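Search this guide Go Clear

Lastgate Workshop Guide
Section 3: Fitting the processor, memory and cards in a donated desktop tower 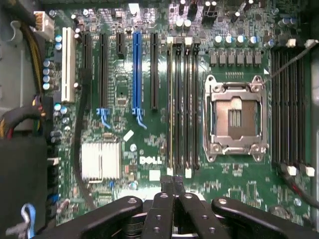
This section covers the work that comes after the case has been opened and the old parts have been taken out, and before the first power-on. It applies to full-size towers where the board stays in the case. If the board has to come out for cleaning or because a standoff is damaged, go to Section 4 first and return to this point when it is back in and screwed down.

Read the whole section once before you start. The order matters: processor, heatsink, memory, cards. Fitting a long card early makes everything else harder to reach.

3.1 What you need

Phillips screwdriver, size 2, with a shaft long enough to clear the heatsink fins
Wrist strap and lead
Lint-free wipes and isopropyl alcohol
Thermal paste
Can of compressed air or a hand blower
Flashlight
Parts tray with a lid
The job sheet for the machine

Keep the parts tray on the side of the bench away from the case. Screws that fall into an open tower tend to end up under the board, and the board then has to come out to get them.

3.2 Before you start

1. Check that the power cord is unplugged at the wall and at the supply. Press the power button on the front of the case and hold it for 10 seconds.

2. Lay the case on its side with the open side facing up. The board should be flat and facing you.

3. Put on the wrist strap and clip the lead to bare metal on the case. Painted metal will not do.

4. Look over the board with the flashlight. Check the tops of the capacitors, including the ones tucked in at the corners and along the edge. A top should be flat. If any are domed, split, or have a brown crust on them, stop and mark the job sheet "board -- reject."

5. Blow dust out of the expansion slots and memory slots. Use short bursts and keep the can upright.

6. Move loose wires away from the processor socket. A thin wire lying across the corner of the socket is easy to miss and can be trapped under the lever or the heatsink. Tuck it toward the side of the case and hold it with a tie if it keeps springing back.

CAUTION: Do not use a household vacuum cleaner inside the case. The nozzle can build up static, and it can pull jumper caps off their pins.

3.3 Inspecting the socket

An empty socket needs to be looked at before anything goes into it. On boards with the contacts in the socket, the contacts are very fine and bend under almost no pressure.

1. If there is a plastic cover over the socket, take it off and put it in the parts tray. Keep it. A board going back into storage without a processor must have a cover on.

2. Hold the flashlight low, so that the light comes across the socket from one side. Then move it and look again from the next side. The contacts should make an even pattern. One that is out of line will catch the light differently from those next to it.

3. Check for fluff, hairs and old thermal paste. Fluff can be blown out gently with the hand blower. Paste in the contacts means the board goes to the repair shelf.

4. Check that the lever moves freely and that the metal frame sits square.

CAUTION: Never touch the inside of the socket, and never wipe it. A wipe will catch on the contacts and bend a whole row.

NOTE: If you find one bent contact and you have not straightened one before, leave it alone. Write its position on the job sheet and set the machine aside.

3.4 Fitting the processor

1. Press the lever down slightly and outward to free it from its hook, then raise it all the way.

2. Lift the metal frame or load plate, if it is a hinged type.

3. Take the processor out of its tray by the edges. Check the number on the lid against the job sheet. Processors that look the same from above may need a different socket.

4. Find the key marks. Depending on the type there will be a small triangle in one corner, or notches in the edges, or both. Match them to the marks on the socket.

5. Lower the processor straight down. Do not slide it or rock it. It should drop into place under its own weight. If it does not, lift it straight out and check the key marks again.

6. Close the load plate, then bring the lever down and hook it. Some resistance in the last part of the travel is normal. A crunching feel is not -- stop, open the lever and look.

3.5 Fitting the heatsink

1. Wipe the lid of the processor and the base of the heatsink with alcohol until the wipe comes away clean. Let both dry.

2. Put a dot of thermal paste in the middle of the lid, the size of a small pea. Do not spread it.

3. Check which way the heatsink should face. Air should move from the front of the case toward the back. If there is a shroud, try it in place without the heatsink first so you know where it goes.

4. Line the heatsink screws up with the four posts at the corners of the socket and lower it straight down. Once it has touched the paste, try not to lift it again. If you have to, clean both faces and start over from step 1.

5. Start all four screws by hand, two turns each. Then tighten them in a cross pattern, a few turns at a time, until each one stops. Do not force them past the stop.

6. Plug the fan into the processor fan header. Route the cable so it cannot reach the blades.

NOTE: The small finned heatsink on the chipset stays where it is. Do not take it off to renew the paste unless it is loose. The mounts get brittle with age and we have very few spares.

3.6 Fitting the memory

Many of the workstation boards that come through Prerska have memory slots on both sides of the processor socket. These are two banks, and they must be filled in the right order. The order is usually printed on a label inside the side panel. If the label is gone, look in the Tawfik binder under the model number of the machine, which is on the outside of the case and not on the board.

1. Check that all the modules are the same type. Registered and unbuffered modules fit the same slots but will not run together.

2. Open the latches on the slots you are going to use. On most boards there is a latch at each end. Push them outward until they click.

3. Hold the module by its top edge and find the notch. It is off center, so the module only goes in one way.

4. Set the module in the slot and press down with a thumb at each end, evenly, until both latches close by themselves. Do not push the latches closed with your fingers. A latch that has to be pushed means the module is not all the way in.

5. Repeat for the other modules, following the fill order.

6. Look along the slots from the side. The top edges of the modules should be level with each other.

CAUTION: The latches on older boards snap easily. If one is stiff, work it back and forth a little at a time. A broken latch does not rule out the slot, but it must be written on the job sheet.

3.7 Fitting the cards

Colors differ between makers and even between boards from the same maker, so go by length, by the position of the notch in the slot, and by the printing on the board beside it. As a general guide, older PCI slots are often white and a graphics slot may be given its own color, such as blue. Some of the long slots have a retention latch at one end.

1. Decide which slot the card belongs in. A graphics card goes in the x16 slot. Do not put it in another long slot just because it fits. The slot may be full length and still be wired for less.

2. Remove the bracket cover at the back of the case in line with the slot. Keep the screw.

3. If the slot has a retention latch, open it. Press it gently, never with a screwdriver.

4. Hold the card by its edges, with the bracket toward the back of the case. Guide the bottom of the bracket into its gap first, then line the card up with the slot.

5. Press down along the top edge until the card is seated. The gold edge should be out of sight along its whole length and the latch should have closed over the hook on the card.

6. Fit the bracket screw. Check that tightening it has not pulled the other end of the card up.

7. Connect the power lead if the card needs one.

NOTE: To take a card out, open the latch and hold it open while you lift. Pulling a card against a closed latch can tear the slot off the board.

3.8 Final check

1. Count your tools and look in the parts tray. There should be no screws left that you cannot account for.

2. Tilt the case gently and listen for anything loose.

3. Check again that no wire is under the heatsink, across a fan or pinched by a card.

4. Remove the wrist strap and write your initials on the job sheet.

5. Leave the side panel off and take the machine to the test bench. Go to Section 5.

If the machine beeps and does not start, the cause is most often memory. Reseat the modules before doing anything else. If it starts and shuts down within a few seconds, check the fan lead and the heatsink screws.

Boards rejected at any step go in the Jeltari crate with the job sheet taped to the case side, and the reason written where it can be read without untaping it.

Form 304, revised April 3, 2024. Replaces all earlier copies of Section 3.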